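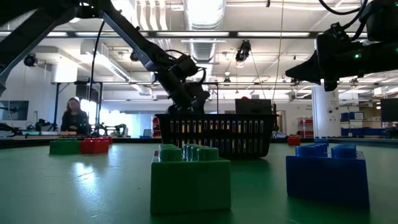 Scoring a two-arm sorting task: whole episode or brick by brick?

Forum: Okstead Robotics Methods Board > Manipulation > Evaluation
Started 2026-05-17

okstead_eval
Original poster

We should be grateful for members' comments on a scoring method before we adopt it for our internal report. The task is sorting oversized toy bricks by colour with two arms. The rule is that green bricks go in the blue basket, red bricks in the yellow basket and blue bricks in the black basket. The colours do not match on purpose. A policy that has only learned to put like with like should fail, and fail in a way that can be seen in the results.

We hold 821 recorded episodes. Until now each was marked as a success or a failure, and one brick left on the mat was enough for a failure. Under the proposed method, each brick receives its own mark at the end of the episode: right basket, wrong basket, or not in a basket. The episode score is the share of bricks in the right basket. Both scores would be stored, but the second would be the one we report.

Our reason is that the old score treated two very different policies as equal. One left a single brick behind in most episodes. The other often put red bricks in the blue basket. Both came out near the bottom of the table, and the table gave no help in deciding what to do next.

clirkex_bench
Member

We support storing both scores. We do not support reporting only the second. A user who asks for a table to be cleared wants it cleared, and a share of bricks hides that. Our own group at Clirkex went through the same change and we found that comparisons with earlier work became very hard to make.

There is also the question of order. The first bricks in an episode are easy, as there is plenty of room between them. The last ones may lie under an arm or against a basket. A share gives them the same weight.

okstead_eval
Original poster

The point about earlier work is accepted. We will print the two scores side by side.

On order, we would ask for some caution. We looked for a pattern in which the last brick was the hard one and did not find it in our set. The long bricks were harder than the small ones at every stage, mainly when they lay at an angle to the gripper.

doltik_vision
Member

May I ask how the final state is judged? If it is done from the low side camera, I would not trust the result. From that height a large brick standing in front of a basket covers part of it, and bricks near the far edge of the table run together. The contents of a basket cannot be made out through narrow slots.

okstead_eval
Original poster

The low view is used for checking whether a gripper is above a basket or down inside it, which the high view does not settle well. The final state is judged from the high view alone. A still from partway through an episode is attached. The green bricks are in the blue basket, the red in the yellow and a blue one in the black, with a number of bricks still to be placed on the mat. Under the old score this state has no value at all.

To test the labels, 5 members of staff marked 2000 stills without seeing one another's answers. Most of the disagreement concerned bricks resting on the rim of a basket.
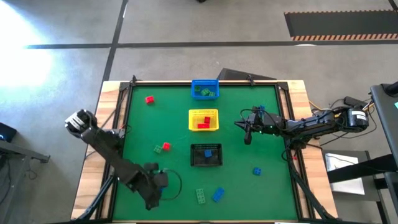
danko_methods
Section Moderator, Evaluation

Thank you to all for keeping to the subject. I have moved two posts on gripper purchase to the hardware section.

I should like to add a question of my own. With two arms, a brick-by-brick score says nothing on how the work was shared. An arm that stands over the mat for a whole episode costs the policy nothing. Has this been recorded?

okstead_eval
Original poster

It has. Both arms placed at least one brick in 387 of the episodes. In the remainder one arm did all of the placing. We had not planned to report this.

clirkex_bench
Member

Then I would ask that it be reported, and I would go further – episodes with one active arm should be listed apart. They answer a different question from the one in your title.

doltik_vision
Member

I disagree with the last post. If all the loose bricks lie on one side, the sensible thing is for one arm to do the work. Separating those episodes would punish a policy for a fair choice. Please report where the bricks were at the start, and let readers judge.

On the rim cases, we count a brick as placed only if it stays in when the basket is lifted. It is slow, but it ended the arguments in our laboratory.

okstead_eval
Original poster

Starting positions are held for every episode and can be included. The lifting test cannot be applied to episodes already recorded, so for those we propose a fourth mark, "on rim", which earns nothing in either score.

danko_methods
Section Moderator, Evaluation

The fourth mark seems acceptable to me, provided the number of such cases is printed. The point on one-arm episodes remains open. The thread will stay open until August, and members who hold two-arm data of their own are asked to state how they treat an idle arm.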